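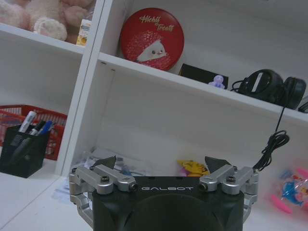
ok shelf day. white unit in the back room, finally getting to it before February

rule so far: soft stuff goes left of the divider, tins go right. the plush stays, not up for debate Hayley

red tin is staying too. up on its edge so the lid faces out, takes way less room than laying it flat

does anyone know a shop that sells shelf liner by the foot?? Kemar only has the 60 inch rolls and I need like half that

also found 2 birthday cards I never maild. sorry Harish - yours is coming, very late

break for lunch then the bottom shelves. thats where all the cables live and I am not ready

update: did one shelf, sat down, still sitting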